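# Laundry Pickup Arm - Project Report (Group 3)

Beca Wynne, Sioned Hughes, Loretta Pruitt. Turned in 3 Apr 2018 to Ms. Price
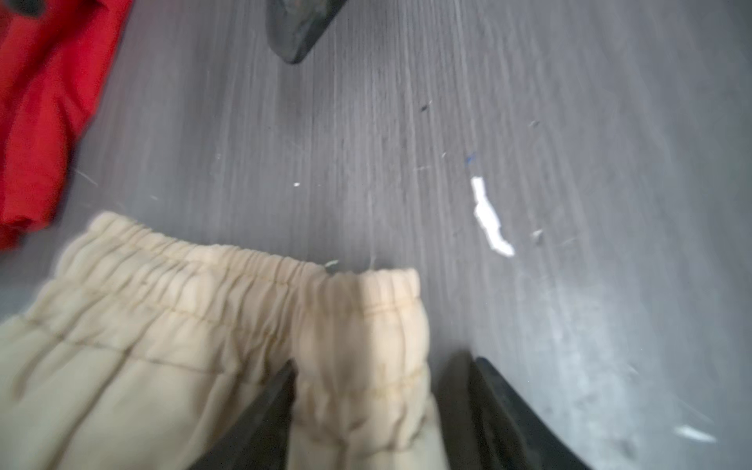
*Fig. 1. Wrist camera, gripper at the beige pants. Red item top left.*

## What we were trying to do

Get the arm to pick clothes up off the floor and put them in a bin. One piece at a time. No folding, we dropped folding in week two. Rhiannon Price said pick one thing and get it working, so picking up is the one thing.

Arm is the club's Wulov, two finger gripper, small camera at the wrist. Code runs on the old lab laptop. We called the program Wunau, no reason.

## How it works

1. Arm goes to a start pose over the floor.
2. Camera grabs a picture, code looks for patches of color that are not floor.
3. Picks the biggest patch, heads for the middle of it.
4. Fingers go down open, close, lift.
5. If the motor current says the fingers closed all the way, it counts as a miss and we go again.

Step 3 changed later, see below.

## Training the color part

Took 1,000 pictures with the arm just moving around over clothes. Sioned labeled most of them over break. Beca W. wrote a script that flips and darkens them so we ended up with 4,000. Helped a lot with shadows. Did not help with blur. When the arm moves fast the floor grain smears into streaks (Fig. 1 has it pretty bad) and the code sometimes thinks a bright streak is a sock. Fix was dumb but fine: stop the arm, wait, then take the picture. Slower but way fewer fake socks.

## Tests

200 tries total, split over five afternoons. 27 were thrown out for laptop crashes so those are not in the chart. Chart is in the shared folder, Loretta has the good version.

What we saw:

- Pants and sweatshirts good. Lots of loose cloth, almost any fold gives the fingers something to close on.
- T-shirts laid flat, bad. Fingers slide right over.
- Two items touching = often drags both. We don't have a real fix. Red next to beige is easy for the color code, dark blue next to black is not.
- Little scraps on the floor got picked as targets at first. Added a minimum size. We should of swept too.

## Where to grab

Middle of the patch turned out not great. On pants the middle can be a smooth spot between the legs. So Loretta tried aiming just under the waistband where there are more folds. Elastic bunches the cloth up and it helps. But the code has no idea what a waistband is, so right now a person clicks the spot on the screen. That part is not automatic and we want to be clear about it in the grade rubric section.

## Problems

- Finger pads wore smooth. Put new rubber on, have to re-zero the gripper every time after.
- Camera cable caught on the elbow twice. Zip tie.
- Lost a whole week to a driver update, dont update the laptop!!
- Wrist camera sees part of the gripper all the time. We mask out that area, but the mask shifts if someone bumps the mount.

## If somebody takes this over in September

Start with the grab point. Label waistbands and collars in the pictures we already have, Beca Pritchard said she'd help with that if she is still in the club. Ask about a second camera higher up. Keys for the cabinet are with Ms. Price, spare rubber is in the drawer under the printer.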